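Let Them Crash It on Screen First

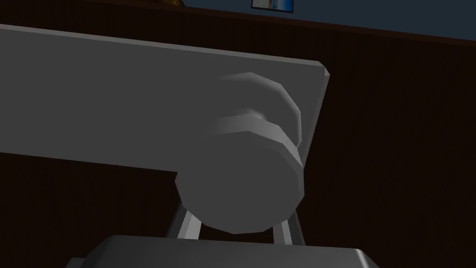 The arm up close in our simulator, with the paneled wall behind it.

I help out with the after-school robotics club at Nolgate, and I would like to make a case for something that gets a lot of eye-rolling from other club parents and coaches. We spend the first half of our season in simulation. The kids write code for an arm that exists only on a screen, in a made-up room with brown paneling and a little picture hanging on the wall, and I think it's the best thing we have ever done!

I know the objection because I used to make it myself. Kids join a robotics club to touch robots. They want screws on the floor and batteries on the charger and that awful grinding sound when a gear slips. A simulator looks like homework, or worse, like a video game with very poor graphics. And sure, the graphics are poor. The round parts of our arm have corners on them. The students noticed that in the first five minutes and have been affectionately rude about it ever since.

But look at what happens to the shy ones. Two seasons ago we had one real arm for 13 students, which meant that one confident kid held the controller and everybody else held opinions. A mistake cost us a part, and a part cost us a two-week wait, so of course the careful kids hung back. I watched a girl rewrite the same six lines for a whole afternoon and never once run them. She was sure she would break it.

Now everyone gets an arm. They drive it into the table, they fold it up backward, they send it through the floor (it can go through the floor, we have a setting wrong somewhere) and then they hit reset and try again. One of our seventh graders kept a log of her attempts at a single pick-and-place task and got to 575 before she was happy with it. I can't imagine any real machine putting up with that, and I can't imagine any coach putting up with it either.

The other thing I love is the looking. You can park the view right up under the wrist and just stay there while the code steps forward a line at a time. I have heard better arguments about joint angles in front of that gray cylinder than I heard in my own college classes. Nobody's head is in the way, and no one has to be told to keep their fingers back.

I should be fair about the money too, as people always bring it up. Our spring parts bill, the year before we switched, was $2396. That was the whole bake sale and then some, and a good share of it went to replacing things we had bent ourselves. We still buy parts, just fewer of them and later, when the kids know what they want.

Does it all carry over to the real arm? No, and I would never say so. Friction is a rude surprise every single year. At the Zornham meet last April our team's program, which had been lovely on screen, missed its first block by about a thumb's width, and there was a bad minute or two. Then they did what they had done all winter – changed one number, ran it, looked, changed it again. They didn't place, and they talked about it the entire ride home.

So if you coach a club and have one tired robot and a long line of kids waiting for it, please try this. Start with something small. Let them name the arm (ours is Gramer, don't ask me). Give them a month of crashing before you judge it, and bring the real one out when they start begging for it – they'll beg, I promise.

3 comments

clubmom_z: My son was one of the eye-rollers and now he runs his arm at the kitchen table until I shut the laptop. Still wish they soldered more.

Jia: Which grade do you start at? We have fifth graders and I worry about the typing more than the math.

oldshopteacher: Agree on most of this. I would bring the real arm out sooner than you do, maybe week three. Friction is half the fun.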